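Home Notes Archive About

January 2026
Posted by Rafia Zaidi
6 comments Share

Balancing the radiators

The heating in the Alcombe house has always been uneven. The back bedroom sat at 15 degrees while the hall was too warm to stand in. I put this down to the boiler until May, when I finally read the manual and found the flow temperature set to 65.

A condensing boiler only condenses properly if the water coming back to it is cool enough. With the flow at 65 and the radiators unbalanced, the nearest one passes hot water straight back and the return never drops. I turned the flow down to 57 and started on the lockshield valves.
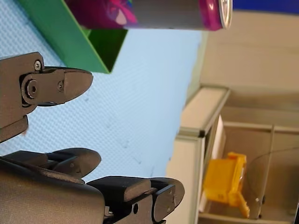 Dark grey fingers over a light blue tabletop.

The method is dull. Open every valve fully, let the system go cold, then start it and note the order in which the radiators warm up. Close the lockshield on the fastest until it is barely cracked open — a quarter turn is usually plenty — and work along to the slowest, which stays fully open. I used two clip-on pipe thermometers from Clonberg and wrote the readings on the back of an envelope. The hall took four attempts. Its valve was stiff and did nothing for most of its travel, then everything in the last eighth of a turn.

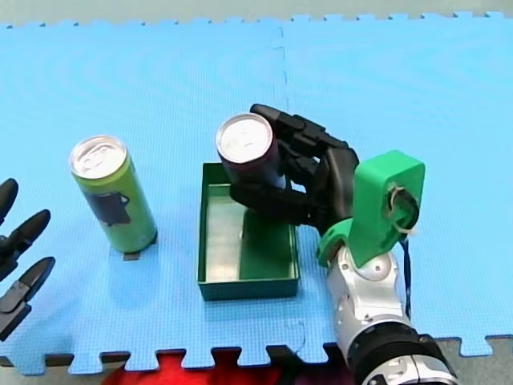

Mohmand wrote to say that I should have set the pump speed first, as a pump on its highest setting will make any lockshield feel like an on/off switch. Fair point. Mine was on three. On two, the hall valve behaves.

The return now sits at 40 on a mild day. The back bedroom reaches 18 without help. Gas use since the change is 740 kWh down on the same weeks last winter, not corrected for weather. Next job is the Treduris thermostat, which still overshoots by a degree.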